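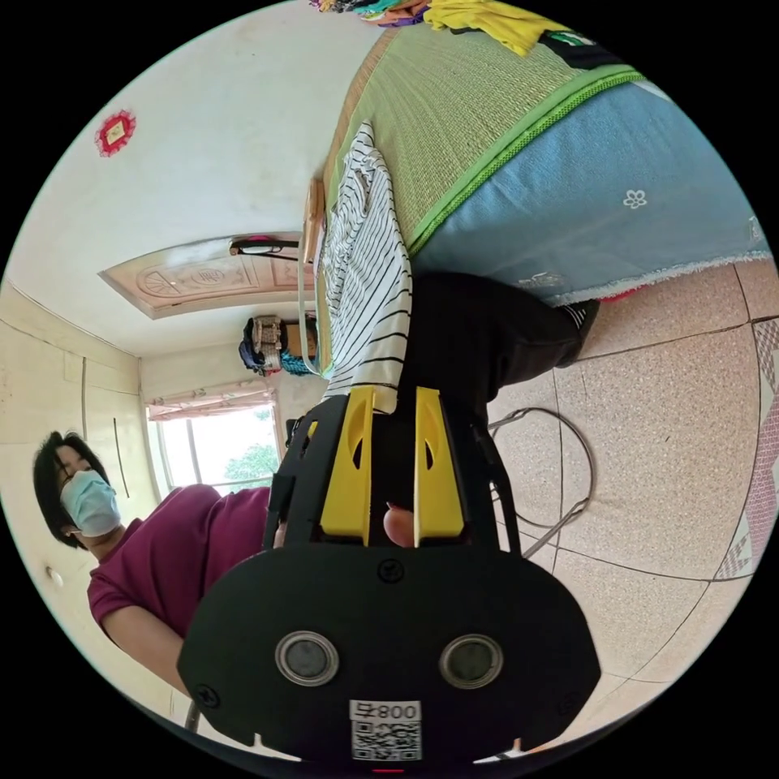
I'm looking for 12 people to help us at Bramby teach a learning system how to tidy a bedroom, and you can do it all at home! We lend you a hand-held gripper (black, two yellow fingers, worked with your own hand) and you use it to pick up everyday washing. A stripy shirt hanging off the side of the bed is just the sort of thing we want, and so is a heap of mixed colours.

You'd record 100 short goes a week for 4 weeks, starting in July. I pay £328 at the end, plus postage both ways. No experience needed, but you must be over 18 and have a bed, a floor and plenty of clothes.

Fancy it? Send me a few lines through the Bramby contact form by 14/05/2025 and tell me which room you'd use.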